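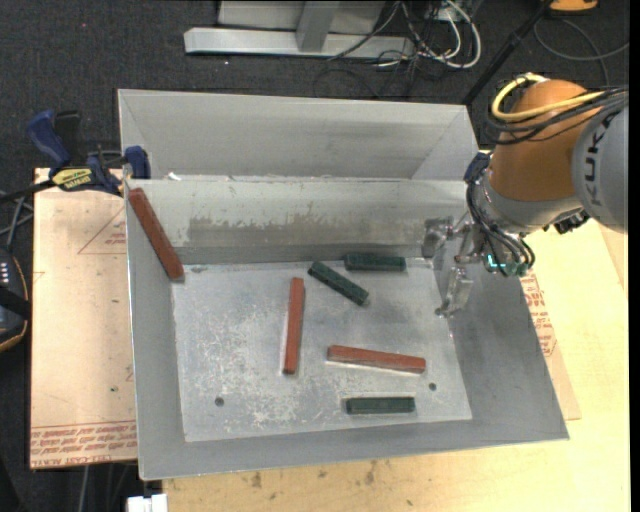

Color sorting

Color sorting is the plain old job of putting things into groups by their color, and I've been writing about it for this wiki long enough that I can't walk past a jar of buttons anymore. The page used to be a stub. I've filled it out with what I know, mostly from toys, yarn and my years at the button counter in Worncombe, so please add to it if your trade does things differently!

Where the word comes from

People in the trade say "sorting" for the first rough pass and "grading" for the fine one. Rodrigo Quintana, who taught me, called the first pass "breaking" (I've never heard that anywhere else, and I suspect he got it from his aunt). If you see "shading" in an older catalog, it means grading.

How it's done

You start with the colors that are easy to tell apart. Red comes out first for most of us, then yellow, then anything pale. Blues and greens go last and take the longest, and a navy next to a black will drive you up the wall under a warm bulb. I sort by a north window in the morning and leave the dark stuff for after lunch, when the sun has moved off the bench.

The usual beginner's mistake is making too many piles. I once watched Javiera Paredes start a tin of old coat buttons with 13 piles and finish with 9, and the 9 were much better.

Red and green

Red and green get a section to themselves. They look miles apart to most people, but a brick red and a bottle green can be close in lightness, so someone with red-green color blindness may find them very hard to separate. Length, shape or a notch on the end helps a lot. The Lillov yarn cards have a raised dot for each color family, and I wish everybody copied them.

Color names

Names are a mess. My Agbenyega thread book lists 243 shades, and I'd call at least a dozen of them "brown." Baptiste Besson and I have argued for years over whether rust belongs with the reds or the browns. I say reds. The old Drarnivton swatch book agrees with him, annoyingly, but it also files mustard under green, so I don't put much weight on it.

As a hobby

Button folks sort for fun, and so do bead people and stamp people. Idalina Quintela has over 2,000 glass beads in drawers that run from clear to black, and every December she tips out a drawer and does it again.

See also: Button collecting, Dye lots, Yarn grading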